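Finish for a maple board used under plastic shape blocks?

Asked in Wood Surfaces, 3,125 views

I have a solid maple board that goes on a perforated table as a sorting surface. Plastic shape blocks (stars, cylinders, etc.) get grouped on it by color, so it sees a lot of sliding and not much weight. The board is bare. Sanded to 220. Questions: do I need a finish at all, and how do I keep the board from creeping on the table? The holes rule out suction feet.

2 answers

Horkel
Member, 6 posts

Polyurethane, three coats. Or oil. Either is fine. I would paint it white so the colors show better but up to you. 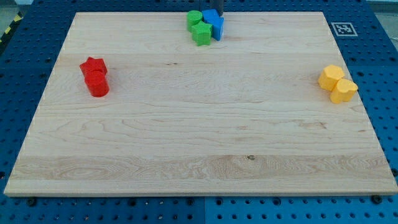

Drudgate
Moderator, Wood Surfaces

Paint isn't needed for contrast. Red, green, blue and yellow blocks all read clearly on bare maple. Figured grain or a small knot doesn't get in the way either, as long as the knot is tight. Check it with a fingernail. If it moves, wick in thin CA glue and sand level.

Finish: go from 220 to 400 by hand, with the grain, then one thin coat of water-based matte. Gloss gives glare under overhead light. Oil stays soft for a while and can leave a film on plastic. If you leave it bare, seal the underside and the top the same way (i.e. neither), or it will cup.

Edges: a light bevel along the front is enough.

Creep: size the board so a few rows of holes stay open on all four sides, then drop a peg into a hole against each edge. Measure your hole spacing before you cut. Shelf liner underneath also works but lifts the board slightly out of level.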